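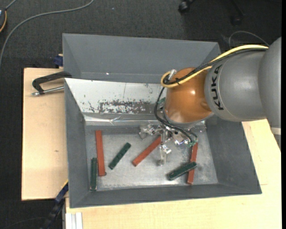

The Rash Story

Jérémie Gilbert had the phone wedged against his shoulder and a bagel in his other hand when the woman said her tongue had gone black.

"Black how," he said.

"Black. Like I licked a road."

He put the bagel down. Wrote TONGUE on the back of the gas bill. It was September and the newsroom was one room over a nail salon and the whole place smelled like acetone till six, seven at night.

"And you take what for it? I mean before. What were you taking before."

"The allergy stuff. Zarelik. My doctor gave me a bag of it."

A bag. He wrote BAG.

She was the fourth one. Four calls, all from Lisgate, all on the same stupid pill. A hive on the neck. A guy who couldn't feel his lips through a whole Little League game. A lady who slept nineteen hours and woke up furious. And now the tongue.

He hung up and yelled for Séverine.

Séverine Le Goff didn't come when yelled for. She edited the paper, she laid out the paper, she sold half the ads in it, and she'd come when she was done with the sentence. So he waited. Ate the bagel. Came back to the notes and they already looked thinner than they had on the phone.

"Four people," she said, standing behind him, reading the gas bill.

"Four people who called. You know how many people call a newspaper? Nobody's mother calls a newspaper."

"My mother calls newspapers."

"OK but normal people."

She pulled the other chair over. It had the bad wheel. "How many people in Lisgate take it?"

He didn't know.

"Then find that out. Did any of them see a doctor after?"

One of them. Maybe. The lips guy had seen his brother-in-law, who was a vet.

"Jérémie."

"I know."

"No, listen. If I run this tomorrow, somebody's kid with bad asthma gets her pills thrown in the trash on Friday's garbage truck. You get that? And if I don't run it and it's real, same kid, different problem. So go find out."

He drove out to Lisgate. Twenty minutes of soybeans. The pharmacy was Herrera Drugs, corner of the square, a bell on the door and a rack of reading glasses nobody had straightened since spring. Old Herrera was at the back counter with a tray and a little spatula, and he kept going while Jérémie talked. Push, push, push, tip it in the bottle. Next.

"I can't tell you who takes what," Herrera said.

"I'm not asking who. I'm asking how many."

Push, push. He was at it a good while. Then he wiped his hands and went to the computer and typed with two fingers.

"Prescriptions for it since the first of the year. 643."

"That's people?"

"That's prescriptions. Some are the same person coming back. You want people, I'd have to sit down with it." He looked over his glasses. "Who's complaining?"

"I can't tell you who."

Herrera sort of laughed. Fair.

"One lady says her tongue turned black."

"She been taking the pink stuff? For her stomach?"

"What?"

"The pink stuff. Bismuth. It'll turn your tongue black as a boot. Goes away. Scares the hell out of everybody." He was already back at the tray. "Ask her."

Jérémie stood out on the sidewalk and called her. She had been taking the pink stuff. She'd been taking a lot of the pink stuff. She'd had some shrimp.

"So it's not the pills," she said. She sounded almost let down.

"Probably not the tongue part, no. Call your doctor though. Would you do that? Please."

He crossed out TONGUE. Three. Then sat in the car with the windows up and felt dumb, because he'd written the headline already, in his head, on the drive. He had the font.

But BAG was still on there.

He looked at it a while. Bag of it. From the doctor. Not from Herrera. Which meant samples, and Herrera's computer wouldn't know a thing about samples.

He called the lips guy. Samples. He called hive lady, she was at work, she whispered. Samples, yes, a white bag, the clinic on the highway, the doctor just reached in a drawer. He called the nineteen hours lady and she yelled at him for a bit and then went and got the box out of the bathroom and read him the numbers off the end flap.

"Lot 814," she said. "Expires - hang on, I need my other glasses. Oh. Well that's no good."

"What's it say?"

"It says two years ago."

He made her read it twice. He made her put it in a sandwich bag and not throw it out. Then he called the others back and it was the same on both. 814, 814. Same date.

The company was called Novholm and it's phone line had a lot of piano on it. He got a woman finally who took everything down very politely, lot number, clinic, symptoms, his own spelling of his own name with the accents, and said someone would be in touch. Then, not in the polite voice, she said, "Are they still handing those out?"

"I don't know. I'm going over there."

"Would you tell them to stop? I'll call too. I'm calling them right now. But if you get there first."

He got there first. It was twenty to five. Waiting room with a fish tank, a boy asleep across two chairs with his shoes off, his dad filling out the clipboard. The girl at the desk said the doctor was running behind and was he a patient.

"No. Can you ask him to look in his drawer?"

"In his what?"

"The sample drawer. The allergy ones. Just ask him to read the end of the box. I'll wait."

She looked at him, and at the notebook, and got up. Took her time about it. He heard a door. Then a drawer, then nothing, then teh drawer again, farther out, things sliding around in it.

His phone buzzed. Séverine.

"Well?" she said.

"It's not the story I told you."

"Is it a story?"

"It's a smaller one. It's one drawer."

"Anybody hurt?"

"I don't think so. Not yet. I've got three, not four, the tongue was shrimp. I mean it was - I'll explain it."

"I'll hold eight inches," she said. "Front page, under the fold. And put the tongue in."

"Why would I put the tongue in?"

"So the next one who gets it doesn't call us."

The doctor came out with a box in each hand. He was younger than Jérémie had figured, and his face had gone red right up to the hair.

"Are you the one who asked?" he said.

"Yeah," Jérémie said, and had to hunt for his pen.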